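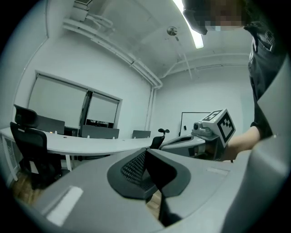 Attachment 1: window side of the office, blinds and desk dividers.

Search tickets Go

We use cookies to keep you signed in to the Tindbridge facilities portal. Accept / Settings

Subject: Right-hand blind does not reach sill
Location: Cisternas building, curved desk under window
Category: Furniture and fittings
Status: Resolved, monitoring
Assigned to: Wenceslao Zúñiga

Reported problem
The right roller blind, the narrower one, stops above the sill. Glare on the desk from 3 p.m. onward. The left blind has no reported fault. Requester also asks whether the gray dividers on the white desk can be moved to block the light.

Log

09:40 Attachment reviewed. Both blinds are pale. Dark items are visible on the sill under the right blind. Requester asked to clear the sill before the visit.

10:15 On site. Sill cleared. Right blind lowered by chain, stops at the same height. Obstruction ruled out.

10:30 Lower limit stop checked. It was set 100 mm too high. Reset and ran the blind down. It now stops 4 mm above the sill.

10:50 Ran the blind full travel, up and down. Fabric tracks to the left on the way up. Tube removed and refitted in the Lastex bracket. Tracking improved, still slightly off. Idle-end pin is worn.

11:05 Replacement pin ordered from Ivley, 375 series. Delivery expected in July. Blind can be used in the meantime. Do not pull the bottom bar by hand.

11:20 Dividers. They are desk-height privacy panels and will not shade a seated user from that window. Left in place. Moving them needs a separate furniture request.

11:45 Requester confirms glare is gone with the blind fully down.

Next action
Fit pin on arrival, recheck tracking, close ticket.

Related tickets
Blind chain detached, meeting room
Divider clamp loose on curved desk
Lastex bracket: replacing the end cap
Request to move desk panels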